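Home Markets Operations Features Subscribe

Closing the Books on Paper Claims

When a company pays a dividend across a border, the investor often loses part of it to tax withheld at the source. Treaties allow much of that money to be claimed back. Getting it back is the slow part.

At Plunetti, a mid-sized custody firm with offices in Privthorpe and Skinton, reclaims were handled until last May by a team working from spreadsheets and paper forms. Each country has its own form, its own deadline and its own idea of what proves residency. The firm filed some 2,000 claims a year, and a typical one sat open for more than 18 months.

Small claims fared worst. Anything under $800 was usually set aside, as the staff time cost more than the refund. Clients were told this in a footnote to their annual statement, and few of them read it. 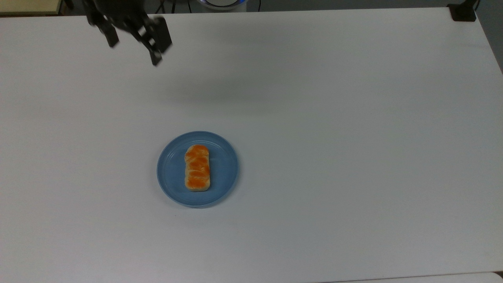 Ingegerd Westerberg says the footnote was the real problem. She argued for two years that a client with many small holdings could lose more to unfiled claims than a large fund lost to late ones, and that the firm had no way of seeing it.

The new system pulls dividend records from the custody ledger overnight and matches them against treaty rates. Residency certificates are stored once and reused until they expire. A clerk reviews the batch at 9 a.m. and signs off on anything the software flags. Claims for 40 markets now go out this way, though several tax offices still insist on a wet signature, and those forms are mailed from Skinton every Wednesday.

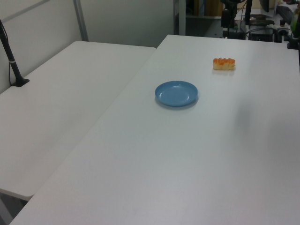
A roll and a light blue plate on a white tabletop.

The gains so far are in filing. How quickly a tax office pays is outside the firm's control, and two of the slowest have not changed their pace at all. Plunetti has also had to correct a run of claims where a client had moved and the old certificate was still on file. Address changes now trigger a hold until a new certificate arrives.

The $800 cutoff was dropped in the spring. Older claims that are still within the time limit are being worked through by market, starting with those closest to expiring.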